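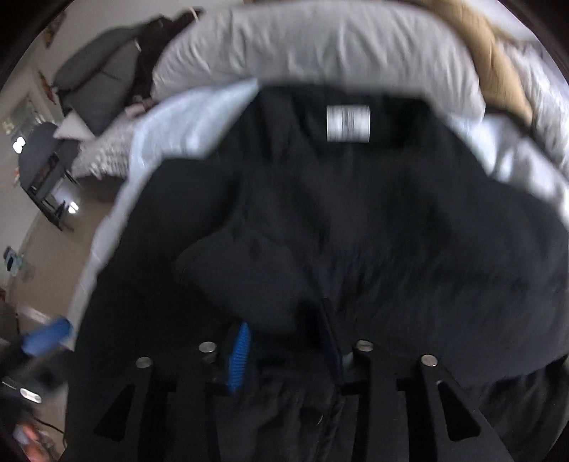
A hand-held gripper at work on a black garment laid out on a bed.

Parari brings garment handling tools to Brudier staff

21st January - Housekeeping and laundry staff at Brudier, which runs serviced flats, are to help decide which parts of their work are automated. The company has signed an agreement with Parari, which makes handling equipment for soft goods.

Under the project, called Drusis, 36 staff will use hand-held grippers for part of each shift to pick up and fold clothing. They have recorded 2,628 folds so far. The recordings will be used to set up a folding station, due in May.

No jobs will go. Staff who move off folding will be trained in room checks and guest requests, on the same pay.

"Folding is hard on the wrists by the end of a shift," said Ekaette Akande, laundry supervisor at Brudier. "We asked for that to go first."

Leonie Grimshaw, project lead at Parari, said staff can turn down any task - and 7 have already been taken off the list.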